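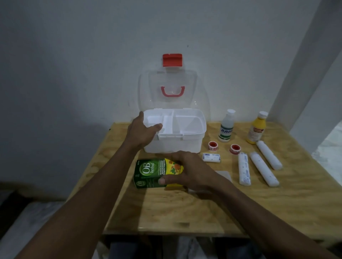
Most written procedures for robot packing tasks stop at the final state. The kit is full, the lid is shut, the trial is scored. I think that is the wrong place to stop, and that a good practice standard should cover the order of work and the handling of each item as well.

First-aid kits show the problem well. The box has fixed compartments, and the contents differ in shape and stiffness: cartons, bottles, tape, wrapped bandages. A person packs them without a plan and arrives at an acceptable result by many routes. A robot trained on that work inherits every route, including the poor ones.

Chutima Chareonsuk's draft for the Olta working group reviewed 191 packing demonstrations from Ultholm. In 35 of them an item was put in, taken out and put in again. All were marked as passes. Under a final-state rule that is correct, and it tells the buyer very little.

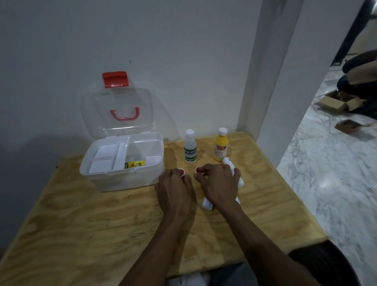

Handling two small red-and-white caps beside the open box.

I would add three requirements. The start layout should be recorded before each trial. Any item that is regrasped should be logged, whether or not the trial passes. Small round parts should be scored separately from cartons and bottles, as a combined figure hides weak grasping.

Sukprasert objects that logging of this kind slows labelling. It does, and the cost should be stated in the standard so that it can be planned for. The draft is open for comment until the end of May.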